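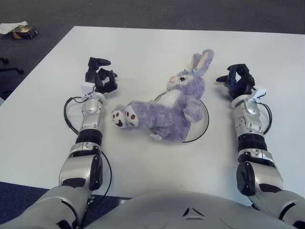 Washing plush toys: machine or by hand?
Started by tyra_berge, 12 March 2019
11 replies

tyra_berge
My daughter's stuffed animals need a wash before we move. Most of them are ordinary short pile and I'm not worried about those. The long-haired ones are the problem. Last December I put a fluffy bear through a warm cycle and dried it on medium, and the fur came out in hard little clumps. I brushed it for an hour and it never went back to how it was.

We have a front loader with a delicate cycle. Do I use that, or do everything in the sink? Surface wash only is printed on half the tags and I'd like to know how seriously people take it.

hodance_mill
It was the dryer that ruined the bear. Most plush fur is acrylic or polyester and the tips start to melt at temperatures you'd think were fine for clothes. Once they fuse you can trim them, but brushing won't bring them back.

Cold water, delicate cycle, inside a zippered pillowcase, low spin. Air dry. I've done it this way for years.

vrabec_d
I disagree about the machine for anything with long ears or long legs. The seams where they join the head and body take all the pulling in the spin, pillowcase or not. I repair toys on the side and torn ear seams after washing are a big part of what I get.

Sink, cold water, a little dish soap. Squeeze, don't wring. Change the water until it stays clear. Roll it in a towel and press down with your knees. Then dry it in front of a fan.

hodance_mill
Pressing with your knees puts more strain on a seam than a low spin does.

vrabec_d
It's pressure straight down. A spin cycle pulls outward. They're different loads.

vendula_d
Please check what's inside before doing either. Beans or pellets in the feet are fine if they're plastic. Older toys can have crushed nutshell or sawdust, and those should never be soaked. Same for anything with a music box or a battery pack. You can usually feel it if you pinch the belly.

Foam crumb is another bad one. It holds water for days and starts to smell.

Also look at what's attached to the head. Ribbons and felt can bleed color, and glued things come off.
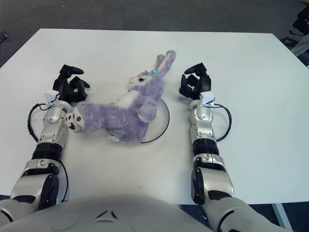
The type I mean: fluffy fur, long ears, light-blue bow on the head.

With one like this I'd test the bow first. Wet a white cotton swab, press it on the bow for a minute and see if any blue comes off. If it does and the bow is stitched, snip it off and sew it back on afterward. Light fur next to a dyed ribbon is asking for trouble.

tyra_berge
Thank you, I wouldn't have thought of the swab. What about printed feet? A few of ours have paw prints on the soles.

vendula_d
Embroidered is fine. Printed usually holds up in cold water if you don't scrub it. Dab with a cloth and leave it at that.

kaz_dolezal
We have the Kovex washer with the plush setting and I don't think it's any different from delicate. Same time, same temperature. I wouldn't buy a machine for it.

For detergent I use Cairns unscented, a teaspoon. Too much soap is why fur dries stiff, more often than heat. People use a full cap and then it never rinses out.

hodance_mill
Agree on the soap. Disagree that it's more often than heat.

skolline_fan
Nobody has mentioned brushing. Brush while the fur is damp, when it's dry to the touch on top but still a bit cool underneath. Use a pet slicker brush and go lightly, with the pile first and then against it.

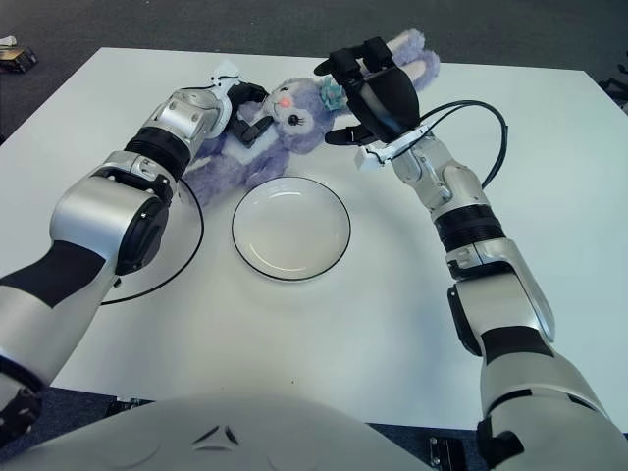

Turn the toy every couple of hours as it dries or the stuffing settles on one side. Ears take less time than the body. The last place to dry is always the neck, so feel there before you decide you're done. If it's a thick one, give it 2 full days even if the outside seems dry. Packing one into a box too early is how you get mildew, and if you're moving that box may not be opened for weeks.

tyra_berge
OK, plan is: short pile in the machine in a pillowcase, long fur in the sink, fan overnight and the day after. The surface wash ones I'll do with a damp cloth and leave the insides alone.

vrabec_d
Sounds right. If a seam does open, stop and let it dry before you sew it. Wet fabric stretches and the stitches end up loose.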